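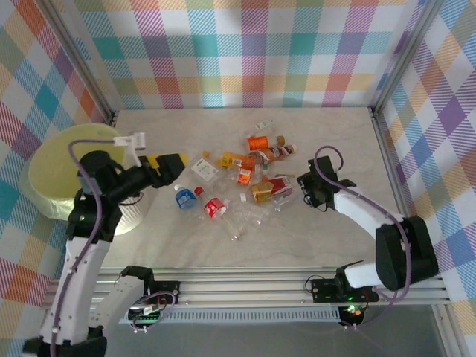

Opening

Talk for the Grosano open day, May 13, 2021. 32 minutes with questions. Keep water within reach and start on time.

Thank the hosts. Say what Lobo is: a project on teaching two robot arms to clear mixed packaging off a table. We write no motion code for the task. A person does it through the arms, we record it, and a model is trained on the recordings.

Point out the pill bottles and the juice carton on the slide. Small, light, shiny things are the hard ones. The clear plastic is the worst, for the cameras and for the person driving.

By hand or from a distance

Two ways to show the task. In the first you hold the arm and push it through the motion. Easy to learn, and you feel the contact. The drawback is that your own hands and sleeves end up in the recording, and you can't hold two arms well and also watch both grippers.

In the second you sit at a pair of leader arms and the robot follows. That is how we do nearly everything now. It takes a new operator around 60 tries before the pickups stop looking nervous. Say that early on people close the gripper too soon and knock the bottle away.

Ask the room who has driven something by remote control. Wait for hands.

What we recorded

910 demonstrations in total. We kept 900. The ten we dropped had a camera lagging behind the arms, which we found late. Mention the check we run now at Clanudum before every session: tap the table with one gripper and compare the times in the video and the joint log.

Mistakes stay in. If the operator misses a bottle and goes back for it, the recording goes on to the end. The first model was trained on clean runs only and had no idea what to do after a miss. Don't spend long here, there is a backup slide.

Rules for operators

Start with both arms up and open.
Pick from the outside of the pile.
Use the nearer arm. Don't reach across.
If you are unsure, stop the arms and think. Don't hover and wiggle, the model learns the wiggle.
Change the layout between runs, and lay some bottles with the cap facing away from you.

Slow down on the fourth one. It is the one people forget.

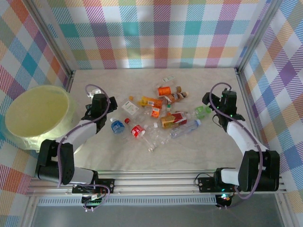
One operator at Ukow told us the fourth rule was wrong: when you stop dead to think, the model learns to stop dead too, and then it has nothing to get it moving again. Fair point. We now cut pauses before training, and the rule stays on the sheet with that note next to it.

Go from there to the two-arm runs. Only one arm moves at a time in most of them. Say we plan to change that in June, with the same table and the same operators.

Skip the network diagram if we are past the halfway mark. Take questions with the rules slide up.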